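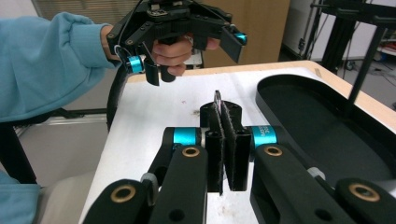
Page last updated: December, 4:40 p.m.

FOR IMMEDIATE RELEASE

Drornen opens equipment planning program for small automation teams, first kits booked for spring

Hand-held grippers, spare finger pads, bench tables and a buying worksheet, one quote. Orders open now.

Drornen, the equipment supplier for labs and light assembly shops, today opened orders for Kernel, a planning and purchasing program for teams that want to start collecting gripper data or trialing automated handling and don't have a buyer on staff. The program covers hand-held gripper tools, arm-mounted grippers, wear parts, tables and the paperwork that goes with all of it. One quote, one delivery window, one contact for returns.

Short version for editors: 13 kits in the first run. Each kit is two hand-held grippers plus a parts box. Reservation deposit is $300 per kit, refundable until the build slot is confirmed. After that it goes toward the invoice.

Why now

Budget season. Most of the teams we talk to have to put a number in front of somebody before the end of the year and the number they have is the price of the gripper. Then spring comes and there's no line for pads, no line for cables, no line for the table. We saw 134 purchase requests over the past year from our own customers, and the same gaps kept coming up:

- Finger pads ordered one set at a time, full shipping every time
- No second tool, so work stops when the first is on the bench for repair
- Bushings and linkage parts not listed anywhere, customer had to send a photo
- Training hours left out of the budget completely
- Floor space measured for the arm but not for the people working next to it

Kernel puts those on one worksheet. Fill it in, send it back, get a quote with the wear parts already on it. The worksheet is free and you can keep it if you buy elsewhere.

What's in a kit

Two hand-held grippers, black plate construction. Fuzzy gray lining on the finger pads, good for thin flat stuff like cards and plates. Teal joint rings. Spare pads, spare bushings, a screw assortment, two drivers, a cable set, and a padded case that fits in a normal car trunk.

Not in the kit: the table, the arm, the computer, the extrusion frame. All of those can be added as lines on the same quote. Customers who already have a table should just measure it and put the size on page two of the worksheet. A plain white top is fine. Please measure the height too, we get a lot of these back with only length and width.

Zuccaro pads

Pads for the first run are made by Zuccaro, who have been doing the lined pads for Drornen's bench grippers. Replacement pads are sold in packs of 40 and ship from the same warehouse as the kits. Kernel customers can set a standing order and change or pause it up to the day it ships. Pads are treated as a consumable. Budget them that way, same page as gloves and tape, so you're not asking for capital approval every time the lining goes flat.

Lease or buy

Both. Lease terms run through Jiritz, our finance partner. Leased kits include a swap: if a gripper needs more than a pad or a cable, send it in and a replacement goes out the same day the return label is scanned. Purchased kits can add the swap as a yearly line. Schools and public labs that can't sign a lease should ask for the purchase-order version, its the same kit and the paperwork is shorter.

Customers planning for both hand-held collection and an arm cell later on can ask for a staged quote. Stage one is the hand-held tools and table. Stage two adds the arm-mounted gripper and frame. Prices on stage two hold until the end of the fiscal year named on the quote, so pick the right year on the form please.

What to have ready before you call

Number of people who'll use the tools and how many hours a week. What you're picking up, thickness and weight if you have it. Table size. Where the power is. Who signs. If you don't know who signs, find that out first, it is the thing that holds up most quotes.

A planning call takes less than an hour. Bring whoever will be using the grippers, even for the last part of the call. Drornen sends the draft quote after and will redo it once at no charge.

Availability

Reservations are open now through the Kernel page on the Drornen site. Kits in the first run ship in spring in the order deposits are recieved. A second run will be announced when the first is full. Replacement pads and bushings can be ordered today and do not need a reservation.

Evaluation units: media and academic reviewers can request a two-week loan through the press desk. Loan units go out with the full parts box and the worksheet. Return shipping is paid by us.

About Drornen

Drornen supplies grippers, bench equipment and wear parts to research labs, schools and light assembly shops. The company assembles its hand-held tools in house and stocks spare parts for every model it sells, including ones no longer in the catalog.

Press contact

Drornen press desk, through the contact form on the site. Choose "Media" from the list. Requests for loan units, use "Media" and put LOAN in the subject. Sales questions go to the Kernel page and not to press, thanks.

###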